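Rack-loading work, December progress report
To: Yolanda Villca, Stistent
From: Manju Vishwakarma, for the Sistis software group

Hi Yolanda,

OK, a lot to get through, so I'll start with the planner, which is what you asked about on the last call. It's finally assigning tubes to arms by itself! You give it a list of tubes and free holes, it works out which arm can reach what, and it keeps the two arms out of each other's way over the rack. Octavio rewrote the collision check (the old one treated every cable as a solid wall, so half the plans came back empty) and replanning now takes 300 milliseconds, down from 1,115. You can feel the difference when you sit next to it.

Perception is where I've spent most of my own month. Tubes that stand in the rack we find by their caps, and that part I'm happy with. Tubes lying down are harder. The detector has to give us which end the cap is on as well as the angle, and on clear plastic with a bit of liquid inside it sometimes flips the two ends. We now fuse the head view with the wrist view before committing to a grasp, and we throw the estimate out if they disagree by more than 9 degrees.

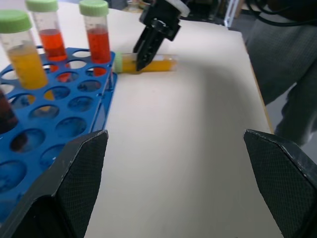
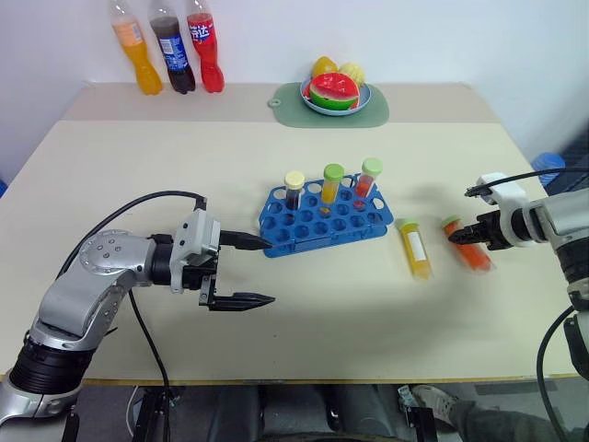 Capped tubes standing in the blue rack and lying on the table, from the wrist (first) and from the head (second).

The wrist view has its own headache: its own fingers cover a good part of the foreground, and the other arm's gripper can end up right over the tube we care about. Yurani added a mask for our own fingers and it works well. Masking the other arm needs its joint states at the right timestamp, and our two clocks drift. I have a fix on a branch but I haven't merged it, and I'd like Octavio to try and break it first.

Controls, quickly: gripper closing is now force-limited in software and the setting lives in one config file (it used to live in three, sorry). Dilwyn is porting the Rukholm logging tool so we can replay a failed grasp with both cameras and the plan side by side. He has 11 tickets open on it and swears most of them are small.

What slipped: insertion. We can get a tube over an empty hole fine, but the last bit down is still open loop, and I don't want to quote you a success rate until the contact check is in. That moves to next month's list, along with the clock fix and a proper write-up of the planner for the Schumacher people.

One thing I need from you is a yes or no on the second GPU machine. If I hear by Friday I can get the order in before everyone goes away.

Thanks,
Manju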